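Same object, busy background: keep these examples or drop them?

**brollembridge_2** (October 31, 2019)

I'm collecting grasp examples with a hand-held gripper, two fingers with a marker on each, for a small learning system. I have 2,324 recordings so far. Of those, 843 have something loud behind the object, mostly cloth and lettering. The rest are on a plain table.

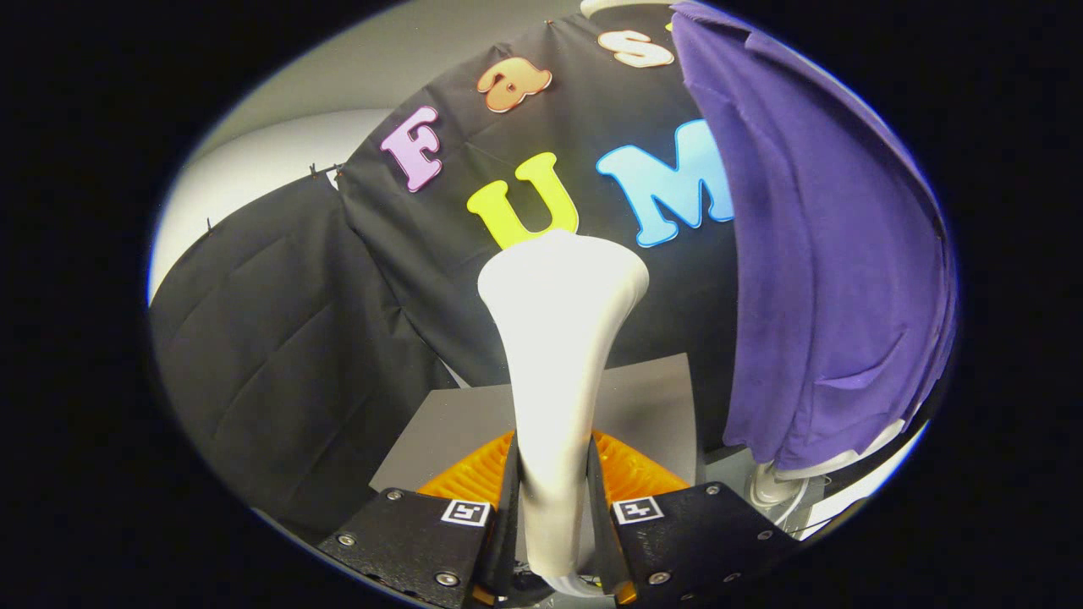 *White object in the fingers, foam letters on black cloth behind.*

My worry is that the model learns the bright letters and the purple cloth and pays no attention to the thing in the fingers. Should I cut the busy ones before training? I use the Celero export script, if that matters.

---

**Nwosu**

Keep them. If you train only on the plain table, it will probably fail the first time you move the table. What you want to check is whether one object always shows up with one background. If the white one only ever appears near those letters, record it again in 2 other places.

Also hold back a few backgrounds completely and test on those. Split by session, or you'll get near copies of the same shot on both sides and the score will look better than it is.

---

**sarnatora**

I'd drop them. Mine trained faster on plain ones. Didn't test it anywhere else though.

---

**gripnotes**

Agree with keeping them. Look at the markers first. If your finger width comes from the markers, throw out any recording where one is hidden for long, whatever the background is. The Celero script has a setting for skipping those but it was off by default in my copy.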